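Plastic latch-lid container stored in damp corner: black spotting and stain on wall, cardboard underneath gone to pulp

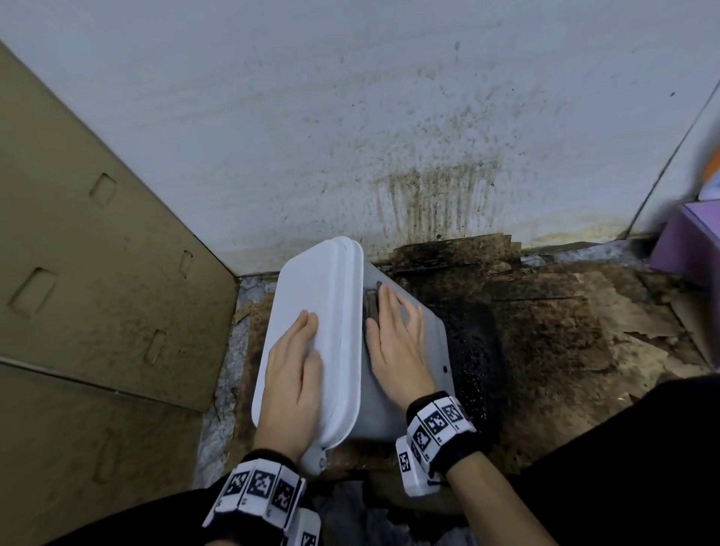
Asked in: Storage, damp and mould
Posted by skurura_stores, August 2000
Views: 2,961
Answers: 3

I keep dry goods and some paper records in lidded plastic containers in the back store of a ground-floor unit. The containers have a lid that joins to the body with a latch. They were stacked along the wall on flattened cardboard, with an upright piece of cardboard at one side to keep them off the shelving. This was set up in April and not looked at again until last week.

State of the corner now:

The wall is painted a pale bluish white. It has dark spots on it which get denser lower down, and to the right of the container there is a large brown and black stain with streaks running down towards the floor. There is a narrow brownish-yellow strip along the bottom of the wall, like a water line. The cardboard on the floor is soaked through, nearly black in places, and the layers come apart. The upright cardboard has only faint smudges on it and a crease low down.

The container has a small dark hole in the side of the body, near the latch. I can't say whether it was made that way or not.

Questions.

1. Is the water coming through the wall, up from the floor, or out of the container?
2. Can the container be cleaned and used again, or does the hole rule it out?
3. Is there any point keeping cardboard under the containers if I change it more often?

The outside of that wall faces a yard. There is a downpipe on it but I have not looked closely at it. No plumbing on the inside that I know of. The store is not heated.

Answer 1 (accepted)
Tanko Adebisi

Taking your questions in order.

Source of the water. The pattern you describe is mixed. A level strip at the foot of the wall usually means that water has stood on the floor to that depth, or has risen a short way into the plaster and stopped. A streaked stain running downward is a different thing and suggests water arriving from higher up. Dark spotting that thickens towards the floor is normal mould growth on a cold wall and will follow either cause. You may have two faults, or one fault above that is feeding the floor.

Do these checks before cleaning anything:

Mark the top of the stain and the edge of the spotting in pencil, with the date. Look again after the next heavy rain.

Go outside and look at the downpipe over its full height. Check the joints, the back of the pipe where it meets the brackets, and the gully at the bottom. A split on the wall side of the pipe can't be seen from the front. Feel behind it.

Check the outside ground level against the inside floor. If the yard is higher than the floor, or has been raised by later paving, water will find its way in at the base.

Tape a square of clear polythene to the bare floor, 200 mm or more from the wall, all four edges sealed. Leave it for several days. Moisture on the underside points to the floor slab. Moisture on top points to condensation from the room air.

To rule out the container, take it to a dry place, open it and look inside. If it holds nothing liquid and never did, it isn't the source. If there is water in it, note the level against the hole. Water standing up to the height of the hole would fit with it having got in or out that way.

Cleaning. Get the cardboard out first, in one go, into heavy bags which you tie inside the room. Gloves, a proper dust mask and eye protection. Do not sweep it dry. If it has stuck to the floor, wet it further and lift it with a wide scraper. Take the upright piece out as well, even though it looks better than the rest. It stood in the same corner.

Wash the wall with a fungicidal wash made up to the strength on the packet. Leave it for the time stated, wipe down, and repeat. Don't brush the spots off dry. Do not repaint until the cause has been dealt with and the wall has had time to dry, which for solid masonry in an unheated room may be months. Stain block over damp plaster will come off again.

Container. Plastic of that sort doesn't feed mould, so it can be washed: hot water and detergent, then a dilute bleach solution, then rinse and dry with the lid off. Never mix the bleach with any other cleaner, including the fungicidal wash. Pay attention to the rim of the lid, the underside of the latch and the hinge side, where dirt collects. Use a stiff small brush.

As to the hole, put a finger to the edge. A moulded hole has a smooth, even edge and there will often be a matching one on the other side. A puncture has a rough or whitened edge. In either case the container isn't sealed. It will do for tools or glassware. I would not put paper records or food back in it.

Cardboard. No. It draws water up from the floor and holds it against the plastic and the wall. Use open slatted shelving or plastic pallets, with a clear gap behind of at least 9 cm so that air can get down the wall. If the budget does not stretch to that, treated battens on the floor are better than nothing.

Any paper that was inside: if damp but sound, interleave with plain absorbent paper and dry it in moving air without heat. If it has begun to smell or spot, keep it apart from the rest.

Comment from skurura_stores

Thank you. Downpipe looked at this morning. One of the joints has opened at the back and the wall below it is green. Gully also full of leaves. Have not done the polythene test yet. The edge of the hole is smooth, but there isn't one on the other side.

Comment from Tanko Adebisi

The joint would account for the streaks. Clear the gully before you judge the floor, as a blocked gully can put water in at the base by itself. Do the polythene test after both repairs, otherwise the result will tell you very little. Smooth on one side only could be a vent, or a hole for a tag. Treat it as open.

Answer 2
golelen_yard

Had the same in our place at Marín. It was condensation. We put a dehumidifier in and emptied it daily and the spots didn't come back after washing. The one we bought was a Stasus, quite noisy, did the job. You need to keep the door shut or you are drying the whole building.

Wouldn't bother with the containers, they are cheap enough to replace.

Comment from Tanko Adebisi

A dehumidifier is useful once the leak is repaired. Before that it will pull water through the wall and bring salts out with it. Condensation alone would not normally give a streaked brown stain or saturate several layers of cardboard.

Answer 3
mw_lodge

Bleach. Neat, straight on the wall, leave overnight. Then gloss paint over the bottom half so it wipes clean.

Comment from skurura_stores

I would prefer not to seal it in if the wall is still wet. Builder is coming to redo the joint and I will post the floor result when I have it.

Related questions
Gap needed between shelving and an outside wall
Drying out ledgers after a leak
Slatted plastic pallets, load when stacked
Brown stain coming back through emulsion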